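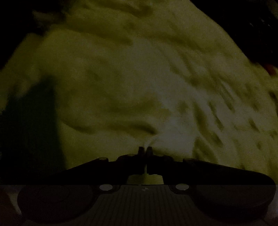

Laundry and Linen Tips from the Grolby Open Day

I went to the open day at the Grolby workshop in Bruralbridge on June 8, 2020, mostly to see the folding demonstration. They are teaching machines to handle household cloth: sheets, towels, pillowcases, a few shirts. I run a small guesthouse and wash more bedding than I would like, so I stayed at that table most of the morning and took notes.

Nia Prydderch ran the demonstration. Part of it was done by hand, with a person holding the gripper and working through the job so the movements could be recorded. Visitors were allowed to try. It is slow, and you find out quickly how much your fingers normally do for you. With only two narrow tips to pinch with, you have to decide exactly where to take hold. Most of what follows comes from watching that.

Finding the edge of a sheet

Do not dig through the pile. Pinch a small fold anywhere near the top, lift it straight up, and let the rest hang. The lowest hanging point is very often a corner. Take hold of that, let go of the first pinch, and lift again. You now have one corner, and you can run your other hand along the hem to the next one.

This works on flat sheets and tablecloths. It does not work well on fitted sheets because the elastic pulls the corners in. For those, turn the sheet inside out first and feel for the seams.

Pinch small

Grabbing a handful sets creases into cotton while it is damp. Take a small pinch, close to the hem, and pull toward you slowly. If the wrinkles fan out from your fingers, you are pulling against a part that is caught or folded under. Stop and free that part first.

Light from the side

The folds are much easier to read when the light comes from one side. A ceiling light straight above the table flattens everything out. At home I moved a desk lamp to the end of the folding table and now I spot missed creases and thin patches before the sheet goes in the closet. It also shows up stains on pale fabric that I used to find only when making the bed.

Watch your own shadow, though. Stand on the side away from the lamp.

Damp or dry

Nia's advice was to fold cotton when it is fully dry and to smooth it when it is slightly damp, and to treat those as two jobs. Shake and smooth the sheet as it comes out of the washer, hang it, then fold later. I had been trying to do both at once.

Towels

Ghizlane Benjelloun had the towel table. Her method is to fold in thirds lengthwise and then in half, with the hem on the inside. The pile goes on the shelf with the fold facing out, so you can pull one without taking the next one with it. She also told us to stop using fabric softener on towels. I have since stopped and they do dry better.

Storing sets

Put the flat sheet, the fitted sheet and one pillowcase inside the second pillowcase. Write the bed size on a strip of cotton tape and pin it to the opening. I have 12 sets and did them all in one evening.

If you want to go

The workshop is behind the old Pathirana building on the Brultmont road. Parking is on the left after the gate. There is another open day in August, and they said the towel table will be back along with one for socks. Doors open at 9. Wear flat shoes, as the floor is uneven near the entrance. You can bring a sheet of your own to practice on, but wash it first and take off any pins.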